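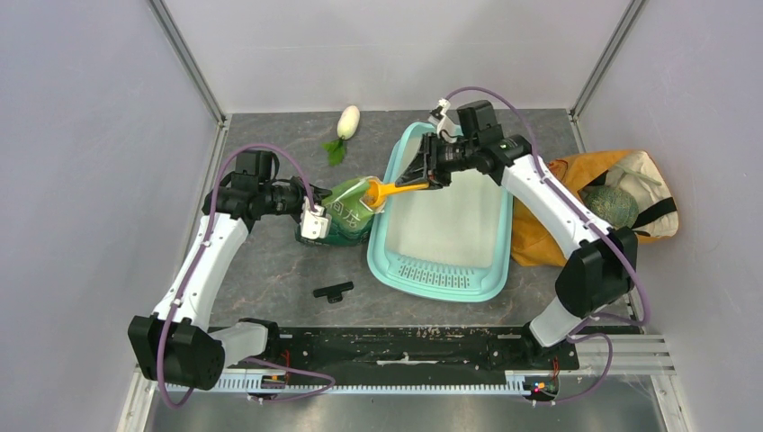
*Figure 4. Two white robot arms over a dark work surface, with a green plastic bag.*

## 4. Vacating and returning to halls of residence

This section applies to hall wardens, porters and accommodation office staff who use the Jurolura residence system at the Trarkonport campus. It covers the ordinary end-of-session clearance and any clearance ordered at short notice by the university management. Account creation and password resets are dealt with in Section 2.

Simiyu Hall and Valeo Hall are set up as separate residences. A clearance opened for one does not affect the other, and staff with duties in both must repeat the procedure for each.

### 4.1 Before you begin

You will need:

- a Jurolura account with the role *Warden* or *Accommodation Officer*
- the reference number of the notice under which the hall is being cleared
- the current room list, printed or saved to a device that works offline
- the key register for the hall

**Note:** Accounts with the role *Porter* can record keys and departures but cannot open or close a clearance.

### 4.2 Opening a clearance

1. Sign in and select **Residences**, then the name of the hall.
2. Select **Clearance** and then **New**.
3. Choose the clearance type. *Scheduled* is used at the end of a session. *Directed* is used when management has ordered students to leave before that point.
4. Enter the reference number of the notice exactly as printed, including any strokes or hyphens.
5. Enter the time by which rooms must be vacated. The system uses the 24-hour clock and proposes 20:00. Change this if the notice gives a different time.
6. Attach a copy of the notice. Only PDF files are accepted.
7. Check the room total against your printed list. If the two differ, select **Cancel** and correct the room list under Section 3 before trying again.
8. Select **Open clearance**.

Each resident with a current allocation then receives a message by email and text. The wording is fixed for scheduled clearances. For directed clearances, an additional paragraph of up to 1000 characters may be entered at step 6.

> **Caution:** Messages are sent as soon as the clearance is opened and cannot be recalled. Do not open a clearance on the strength of a telephone call or a circulated screenshot. Wait for the signed notice.

### 4.3 Recording departures

1. Open the clearance and select the resident's name or room number.
2. Take the room key and check its tag against the register.
3. Tick **Key returned**. If the key is missing, tick **Key outstanding** and leave the replacement charge blank. The accommodation office will complete it.
4. Ask whether any belongings are being left in the room. Record *Yes* or *No*. A list is not required.
5. Ask the resident to confirm a contact number for use while away.
6. Select **Confirm departure** and issue the slip.

In shared rooms, the room remains marked *Occupied* until every resident has been confirmed. The porter should keep the door unlocked during that time only if someone is still inside.

**Note:** Where the network is unavailable, use the paper form in Appendix B. Paper entries must be transferred by 11:00 on the following morning.

### 4.4 Residents who are unable to leave

Some residents may have no home address within reach, or may be prevented from travelling by illness, disability or visa conditions. They must not be recorded as refusing to leave.

1. Open the resident's entry and select **Request to remain**.
2. Choose the ground that applies. Medical details must not be typed into the comments box.
3. Select **Send to Student Affairs**.
4. Inform the resident that the room may be kept until a decision is received, and give them the duty telephone number shown at the top of the page.

If a request is approved, the resident may be moved to another room in the same hall so that unused floors can be closed. Use **Temporary transfer** for this purpose. The original allocation is held and no further fee is raised.

> **Caution:** Do not use **End allocation** for a resident who is expected to return. Doing so releases the bed to the waiting list and cancels the resident's access card.

### 4.5 Closing the hall

1. Confirm that no room is shown as *Occupied*, other than those approved under 4.4.
2. Walk every floor, including kitchens and laundry rooms, and record the inspection under **Floor checks**.
3. Print the outstanding key report. Both the warden and the duty porter must sign it.
4. Select **Close hall**. Access cards stop working at 22:00 on the same day.

Residents with approval to remain keep their access, as do staff.

### 4.6 Reopening

A hall may be reopened only after a resumption notice has been issued. News reports and statements from student bodies are not sufficient, whatever date they give.

1. Open the closed clearance and select **Reopen hall**.
2. Enter the reference number of the resumption notice and the date and time from which residents may return.
3. Choose **All residents** or **By level**. The second option is used where final-year students are to be readmitted first.
4. Select **Send return message**.
5. As residents arrive, scan the departure slip or search by matriculation number, hand over the key and select **Confirm return**.

Damage or loss reported on arrival should be entered on the day under **Room condition**. Reports made later are handled by the accommodation office under Section 6.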